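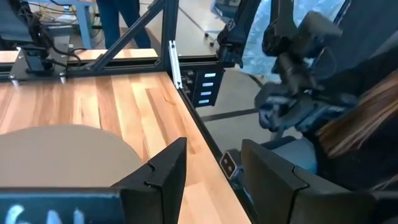
五月里把餐桌换了,旧的那张送给楼下的邻居,新的是拼木台面,木条有深有浅,浅的偏米黄,深的像蜂蜜。长边上有一条黑色的金属边。用了一段时间,把选桌子、上油、日常收拾的过程记下来,主要是给自己以后翻。

旧桌子是贴皮的,用了很多年,靠窗那头的皮先鼓起来,后来一擦就掉渣。我用白乳胶粘过两回,拿词典压了一夜,过一个夏天又鼓。桌腿倒是没问题,邻居拿去放在阳台上养花,上面铺块塑料布,正合适。

选新桌子的时候看过三种台面。岩板好打理,但我嫌碗放上去声音大,冬天胳膊搭着也凉。整块的大板好看,价钱超出预算太多,而且店里那块已经有点翘了。最后定的是拼木。店名叫 Narnov,在建材市场二楼最里面,台面尺寸可以自己报。同一个尺寸在另一家 Malen 报价1,779元,这家是1,041元,差别在油漆和桌腿。Malen 的出厂就做好了漆面,桌腿也带着;Narnov 的台面只打磨,不上漆,桌腿另买。我本来就想自己上油,于是选了便宜的。

台面送来的时候用纸板包着,两个人抬上楼,电梯里斜着才放得下。拆开先平放了几天,没有急着上油。店里的人交代过,刚进屋的木头要适应一下屋里的湿度,下面垫几根木方,让两面都能透气。我垫的是以前装书架剩下的料,长短不齐,凑合能用。

上油之前又磨了一遍。先用180目,再用240目,都顺着木纹走。拼木的麻烦在于每根木条的软硬不太一样,用手直接按着砂纸磨,软的地方容易磨下去,得把砂纸包在一块平整的木块上。我一开始偷懒没包,磨了一小片,侧着光看有一点波浪,后来包上木块重新磨平了。磨完用吸尘器吸一遍,再用拧得很干的湿布擦,等木毛立起来,干了以后用400目轻轻带一下。这一步有人省掉,我觉得不该省,摸起来差很多。

油用的是 Tiltia 的木蜡油,无色。买之前犹豫过要不要用带一点颜色的,把深浅压得统一些,后来拿边角料试了两块。带色的那块确实整齐,看着却有点闷,木条之间的差别几乎没了。既然买拼木,还是留着深浅比较好。无色的上去以后颜色也会加深,浅的变得不多,深的变得明显,这个要有准备。

上油的做法很简单:倒一点在旧棉布上,抹开,等二十分钟,把没吸进去的全部擦掉。擦得不干净,表面会发黏,几天都不干。我第一遍在桌角留了一小块没擦到,第二天摸着粘手,用布蘸了点新油才擦开。一共上了三遍,每遍隔一天。反面上了两遍。反面很多人不上,但两面吸潮不一样,板子容易弯,多花半小时的事。

另外,擦过油的布不要揉成团扔垃圾桶,油在氧化时会发热,有自燃的可能。我是泡在水里,再摊开晾在阳台栏杆上,干透了才扔。

黑色的金属边是后来配的。我在家里容易磕桌沿,旧桌子那一圈就是这么坏的。拿去问过加工的师傅,他建议不要用胶把金属和木头粘死,木头一年四季都在动,粘死了不是胶开就是板裂。所以用的是螺丝,孔开成长圆形,留了一点活动的余地。装的时候最费劲的是对齐,一个人按着一头,另一头就翘起来,最后用两个夹子夹住才拧上去。夹子和木头之间垫了纸板,还是压出一个浅印,用湿布盖着拿熨斗烫了一下,基本看不出来了。

桌腿也说一句。买的是铁的,配了可以调高低的脚垫。我家地面不平,靠墙那边低一点,调了半天,放一杯水在桌上看水面,最后差不多了。装好以后量过,桌面比旧的高了一点,椅子没换,刚开始几天吃饭觉得胳膊抬着,现在习惯了。

再说平时怎么用。我的习惯是桌上尽量少放东西,吃完饭就收,收完就擦。擦桌子用拧干的布,水多了不行,木条之间的缝最怕存水。盘子洗好以后不直接扣在桌上,先立在沥水架上,干了再拿过来。热的锅一定要垫。有一次朋友 Orathai Saithong 来家里做咖喱,她从灶上端下来,四处找垫子没找到,就端着锅站在那里喊我。从那以后垫子就挂在冰箱侧面的挂钩上,谁来都看得见。

垫子我换过几种。硅胶的隔热好,但压久了会在油面上留一个淡淡的印子,大概是里面的成分跟油起了反应,用抹布擦不掉,要等一阵子才慢慢消。软木的没这个问题,缺点是沾了汤汁洗不干净。现在主要用软木,脏了就换,反正一片也不贵。网上还有一种 Ilie 的羊毛毡垫,29元一片,我买过一片,放茶壶很好,放锅就太薄了。

水印是避免不了的。用到第二个星期就有了第一个杯印,是我自己晚上放凉水杯留下的,早上看见一个白圈。浅的印子用布蘸一点油来回擦,过一夜就没了。深一点的要用400目砂纸轻轻磨几下,再补油。补的时候不要只补那一小点,往外抹大一些,边缘擦淡,干了以后就接上了。漆面的桌子做不到这一点,坏一块就得整面重来,这也是我选上油的主要原因。

酱油和醋要马上擦。茶渍、咖啡渍次之,隔一会儿问题也不大。最难弄的是铁锅底的水,和木头里的单宁碰上会发黑,我家那块黑斑就是这么来的,在靠厨房那头,比指甲盖大一点。查到的办法是用草酸,我没有试,磨了两下,淡了一些,就这样放着了。

关于热胀冷缩,夏天还没过完一个,没有太多可说的。南方雨季那几天,桌面摸着有点潮,开了除湿机就好。木条之间目前没有看到缝。店里的人说头一年冬天开暖气的时候最容易出问题,让我在屋里放盆水,或者用加湿器。等过了冬天再来补写。

花费大致记一下:台面1,041元,桌腿是在旧货群里收的,砂纸27元,油只用掉半罐,剩下的留着以后补。金属边的加工费是连着另一个架子一起付的,没有单独算。时间上,真正动手的部分两个下午加几个晚上就够了,其余都在等油干。等的那几天没有桌子用,我们是坐在茶几边上吃的饭,膝盖不太舒服。如果重来一次,我会等新桌子完全弄好了再把旧的送走。

下一步想把餐边柜的台面也换掉,现在那块白色的和桌子放在一起不太搭。尺寸已经量了,深度比标准的窄,可能还是要去 Narnov 定做。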